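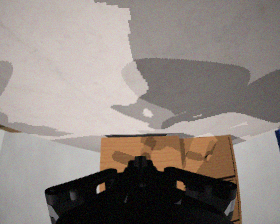

Baldur Holst

About Clukerard

Clukerard is a mail-order seed company in the Skomby valley. We grow, clean and pack vegetable, herb and flower seed for home gardeners and small market farms. The current list has 159 varieties, most of them open-pollinated, so you can save your own seed from what you grow.

I started the business after nine years of running the trial plots at Magesa, a larger grower down the road. A lot of good older beans and squash were being dropped there because they sold slowly. I took home what I was allowed to keep and planted it on a rented acre. The first price list was two sheets of paper, and Sotimow, the flat yellow pole bean we still sell the most of, was at the top of it.

The farm sits at 1,061 feet. Nights are cool and the first frost comes early, so we do best with crops that finish in a short season. We don't grow melons or sweet potatoes for seed. For okra and a few of the hot peppers we buy from two growers farther south, and the catalog says so next to each one.

Every lot gets a germination test before it goes on sale. We count out 100 seeds, roll them in damp paper and check them on the days set for that crop. The result and the test month are printed on the packet. If a lot comes in low, we either sell it at a lower price with the number shown or till it under.

Last season we shipped 2,079 orders. Spring is the busy time, and an order placed then can take a week to leave. By June it is usually two days. Onion seed does not keep well, so we stop selling it once the new crop is in.

The packing room is not a store, but you can pick up an order on Saturday mornings if you write first. The trial garden is open at the same time -- park by the lower gate, and please leave dogs in the car.

Four of us work here year-round, with extra help at harvest. Questions about an order or a variety can be sent through the contact page. I answer most of the growing questions myself, usually in the evening.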